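Mandivard swore the cell looked after itself. Cirilo Arriaga had heard that before, usually on a Saturday.
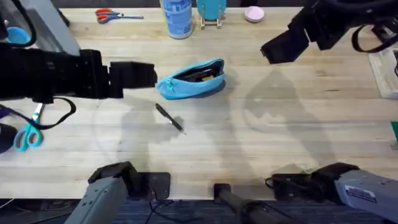
Valdovinos, from the vendor, wanted to blame the software. Cirilo wanted to check the mounting plate. He got down on the carpet and ran his thumb along the cables where they went over the edge of the table, then looked up at the strap drooping under the left gripper. "How long has that hung like that?"

"It's within limits."

"Whose?"

Valdovinos read him a number off a tablet. 48 hours without a fault, he said. Cirilo got out his hex key anyway.
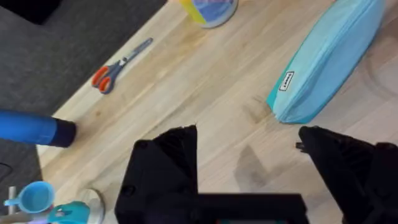 The wrist's view, fingers over the wood.

"Looks centered to me," said Valdovinos.

"It looked centered in November."

He gave the finger screw a quarter turn and wrote it down in pencil.

We use cookies to improve your visit. Accept | Manage settings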